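Catalogue table – the gallery

Posted September 29, 2020

Quick one. People kept asking what's in the reading corner at Clumen so I'm putting up the gallery before I've properly finished the list. Sorry for the gaps. Captions are short, ask if you want more.

Background for anyone new: we swap and lend old printed stuff. Exhibition catalogues, furniture catalogues, price lists, trade booklets. Mostly interiors. Started with one box from the Taipe showroom when it closed its print room, then another box, then a whole shelf's worth. The list stands at 959 items now. Not all of them any good. Oldest thing is a joiner's price list from 1823, which lives in its own folder and does not go out on loan, please stop asking (kidding – but also please stop asking).

The table is for whatever's out that day. Flat, face up, room to turn pages. No drinks. Pencils fine.

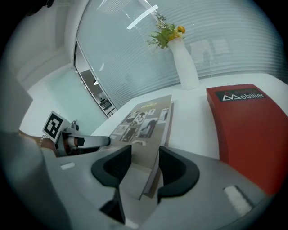
Catalogues with photo covers have been the popular ones this month, no idea why. Usually it's the chair books that go first. I think people just like a cover they can look at for a while before opening. The grey-brown one on the white table is a good example, black-and-white photographs set out in a grid, portraits and figures, small line of title up top and that's it. Thick too, proper spine on it. Heavy books like that get read on the table only, never held open in the lap, the hinges go. Had to reglue two last winter and I'm not doing it again.

Few notes on handling while I'm here:

Clean dry hands, no gloves. Gloves snag the page corners.
Support the back cover when you open past halfway.
Don't press the spine flat to get a scan. If the gutter's dark the gutter's dark.
Bookmarks – paper slips from the tin, not sticky notes. The sticky ones lift the ink on coated paper, found that out with a colour chart, never again.
Put it back on the table, not on the shelf. I'll shelve it. My shelving order makes sense to me only.

Loans are four weeks. You can renew once by email. Overdue is a colour-tape thing on your card, no fines, just mild shame.

Next lot is the furniture end of the collection, which I'm slower at becuase half of it is in French and the makers changed names every few years. Folders as well as bound books. Folders are a pain, the loose sheets wander, so each one gets a count pencilled inside the flap and you check it before it leaves. The biggest has 111 sheets and a fold-out nobody has ever refolded right on the first go.

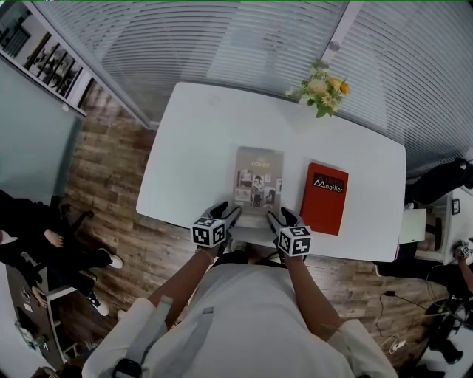 Could the folders be listed sheet by sheet at some point? was the comment that came in from Flukik about an hour after the first version of this page went up. Even just the sheet titles would help, it said, as the bound catalogues have an index and the folders have nothing, so you end up borrowing the whole thing to find one sideboard.

Fair. Yes. It's on the pile. The one marked Mobilier, red with the black label, would be a sensible place to begin and I'll try to get to it before the end of the year. For now I can look up a single piece if you send me the maker and a rough decade. No decade, no promises.

Few other questions that came in, answering all at once:

Can you photocopy? Single pages yes, whole catalogues no. Bring your own paper if it's more than a handful.

Is any of it for sale? Duplicates only. There are 13 at the moment, all later than the good stuff, mostly office furniture and one bathroom one with very brave tiles. Swap prefered over cash.

Do you take donations? Yes if they're dry and don't smell. Mouldy boxes have to stay outside, it spreads. Ring first if it's more than you can carry in one trip, the stairs are narrow.

Do you do postal loans? Booklets under a centimetre thick, yes, in the stiff mailers from Etix. You pay both ways. Big books don't travel. One came back with a corner like a chewed biscuit.

What about the loose photographs? Not catalogued yet. Some are clearly shop interiors, a few have names on the back, the rest are anybody's guess. If you can read old German handwriting I would love an afternoon of your time, there's cake in it.

Still to add to the list: the lighting booklets, the second Taipe box, and the wallpaper sample books, which need airing first. Will update the numbers when those are in. If your name's down for the lighting ones you're still on the list, I haven't lost it.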